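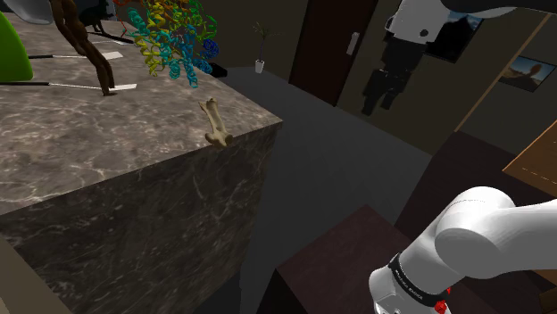
Zewditu Woldegiorgis has a robot arm in her spare room that has never touched a real object. It has gone through the motions of fetching a bone 213 times, all of them inside a simulator she calls Asfaw, on a computer that used to be for taxes.

"The plan was to buy the arm first," she says. "Then I looked at what they cost, and the plan changed colour."

So she built the room instead. It has a marble block for a bench, dark cabinets, a door, and two pictures on the wall, one desert-ish, that she's oddly defensive about. The arm is a Franka Emika Panda. The bench holds whatever she felt like loading that evening, including a rainbow protein model and a couple of spatulas.

"If it can only cope with a tidy bench, it's no good to me. You haven't seen my kitchen."

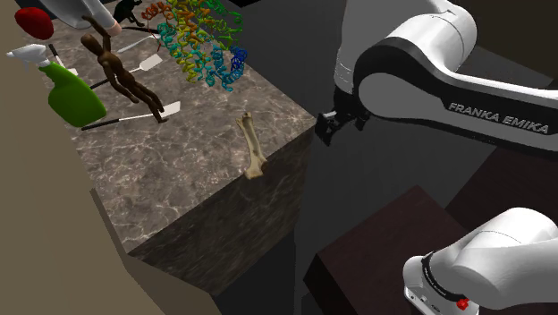

**Radomir Ivanov**
Workshop correspondent, *Endier*

I asked why the bone sits so close to the edge. She'd been hoping I would.

"In the middle of the bench it's dull. Right on the lip, a bad approach shoves it off, and then you know your approach was bad. I lost 194 bones before I moved the gripper's starting point. I'd been blaming the physics engine since November."

Was it ever the physics engine?

"Twice. I've kept the logs."

Her neighbours at the Bratberg shared workshop have been kind about all this, in the way people are kind about a cousin's band. Most of them build things you can trip over. She books a desk there for the company and the better kettle, and runs the long jobs at home overnight.

The mannequin is her favourite prop and her worst enemy. "All those joints. I loaded him once and he folded up like a deck chair. Now I lay him down before I start anything."

She'd like a real arm eventually, a small second-hand one, and she has 7 saved searches going. Her partner has asked where it would live. The spare room, she told him, which he pointed out was already taken by the other one.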